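From: Stella Simiyu
To: Nyamweya Textiles List
Date: 14 June 2023
Subject: Re: [nyamweya] Sorting order for old knits

Žydrūnas Ķēniņš wrote:
> I've been given a big lot of sweaters to unravel for yarn and I don't
> know where to begin. Half of them I can't even identify. Do you sort by
> color or by fiber first? And how do you tell which seams are safe to
> open? I cut into one last night and ended up with a bag of foot-long
> pieces. Is there any use for those, or do I just admit defeat?

Oh, Žydrūnas, welcome to the best part of the hobby! I've been unraveling sweaters since my kids were small and I still get a little thrill when a good one starts to run.

Look at the seams before you look at anything else. Turn the sweater inside out and find the side seam. If you see a chain of stitches with two neat edges lying next to each other, the pieces were knitted to shape and you'll get long, continuous yarn. If the edges are overlocked (that zigzag of thin thread wrapped over a raw edge), the pieces were cut out of a larger cloth and every row ends at the seam. I'm pretty sure that's what happened to you last night. Happens to all of us, and it happened to me with a gorgeous green cardigan I still think about.

So my order is seams, then fiber, then color. Color is the fun one, and I make myself wait for it because otherwise I fall in love with something that can't be unraveled.

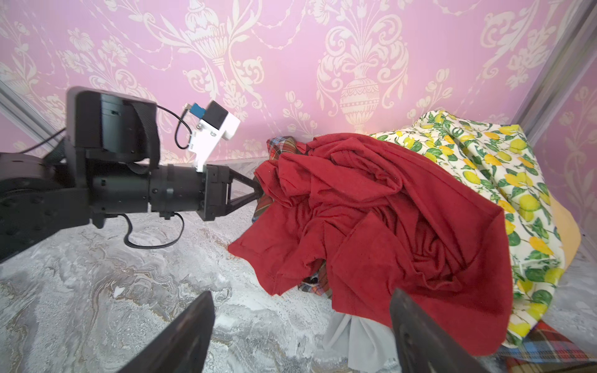

For fiber, trust the care label if there is one. If there isn't, snip an inch of yarn from inside a seam and try the spit splice: fray two ends, wet them, and rub them hard between your palms. Untreated wool will grab onto itself. Superwash wool won't, and neither will cotton or acrylic, so a failed splice only tells you so much. Asuka Onishi posted a very good message in April about burn tests, and I'd go and read that one before you get out the matches!

Once you've opened the side seams, take off the sleeves, then the collar. Start unraveling from the bind-off edge, which is usually the top of each piece. If it fights you at every stitch, you're probably at the wrong end. Wind straight onto a chair back or a niddy-noddy, tie the skein loosely in four places, and give it a soak in lukewarm water with a drop of dish soap. Hang it up to dry with no weight on it. The kinks relax more than you'd believe, and it's lovely to watch.

A man's large in a medium-weight wool once gave me 991 yards, and I made a Skarkel shawl and 2 hats out of it. Fine-gauge sweaters can give you more than that, but you'll want to ply the yarn or hold it double, and your patience has to be in good shape.

Now, the foot-long pieces. Keep them! Mandla Botha uses his for latch-hook rugs, and the one he brought to the Budov swap was so thick and springy that people kept taking their shoes off to stand on it. They're also fine for stuffing pincushions, as long as you chop them up small.

One thing I'd leave alone is anything felted or badly pilled. If the stitches have locked together, cut it up for mittens or a hot water bottle cover and be happy. Mohair I would also skip for a first try, unless you enjoy swearing.

Does anybody still have the chart Florin Nistor made, with needle sizes against wraps per inch? My copy has tea all over it and I can't read anything past the 6.

Do tell us how the next sweater goes, Žydrūnas, and what colors you've got in there!

Stella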